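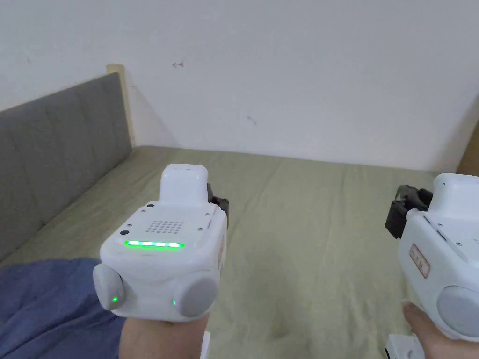
2025-02-26

So Vonine finally put the filing out, after the market closed of course, and I've spent the whole evening with it and a pot of tea. It runs to 35 pages and most of it is the usual boilerplate, but on page 20 there's a paragraph saying the company has received a request for documents about the sale of the Droltholm plant. They say they're cooperating. They also say the request doesn't mean anyone did anything wrong, and I suppose it doesn't, but I read that sentence three times anyway.

I have 2622 shares. I keep writing that number down as if it will change. Most of them came through the employee plan when I was still in the billing office, and I never sold because the dividend was decent and (let's be fair) because selling meant filling in forms. If I'd sold in December I'd have a new roof by now!

What bugs me is the timing. Droltholm went to Grustmont last spring, and the letter we all got called it a good price. Then it came out that one of our own directors had been getting paid by Grustmont as an adviser while the talks were going on. It was in a footnote. I only found it because I read footnotes now, like a person with no hobbies.

I typed all this up and sent it to my sister, who has a few shares too.

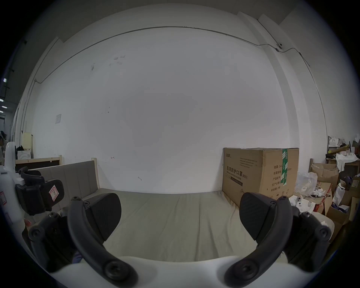 My sister wrote back that I was getting worked up over a letter, and that companies get asked for documents all the time. She said a request is a long way from a charge and that half of these things end with a polite note and no fine. Her view is that the adviser fees were disclosed, even if they were tucked away, and a board that wanted to hide something would have left them out altogether.

She may be right. She usually is about money. But disclosed in a footnote after the deal closed is a funny kind of disclosed, and I told her so. No answer yet – it's late where she is.

I called the shareholder line too, before supper. Twenty minutes of piano music, then a very nice young man who read me the same paragraph I had in front of me. He couldn't say which office had sent the request or when it arrived. He did offer to mail me a paper copy of the filing, so now I'll have two.

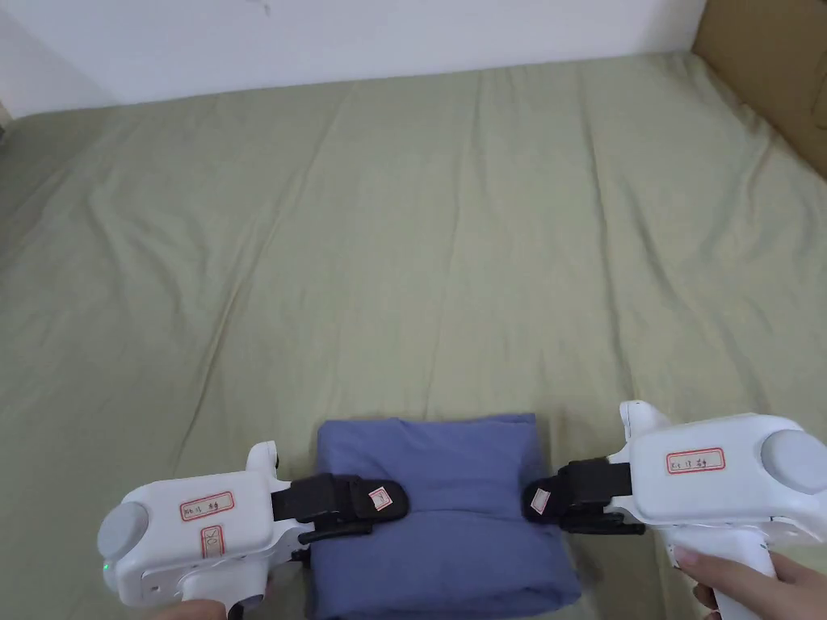 Later, can't sleep

Went back to the part about Sandberg. They're the lender, and the loan has a condition in it about "material investigations," which Vonine has to report to them. Did they? The filing doesn't say. If Sandberg decides this one counts, they can ask for some of the money early, and then I'd guess the dividend is the first thing to go.
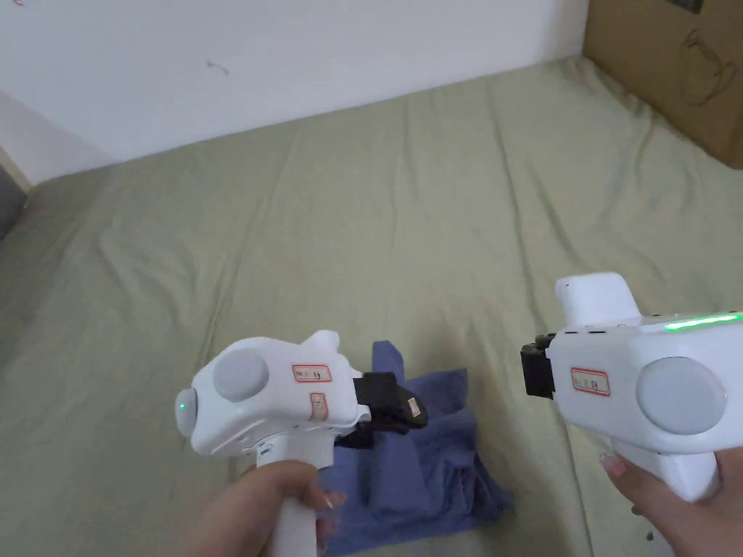 That would hurt me more than the share price would. The price I can ignore for a year, I've done it before, but the dividend pays for the car insurance. I'm going to write to the board and ask two plain questions: did the director leave the room when they voted on Droltholm, and has Sandberg been told. I'll keep it to one page. My first draft was four and had the word "shameful" in it, so that's in the recycling.

Need stamps. Also look up the cutoff for putting a question to the annual meeting, I think it's earlier than last year.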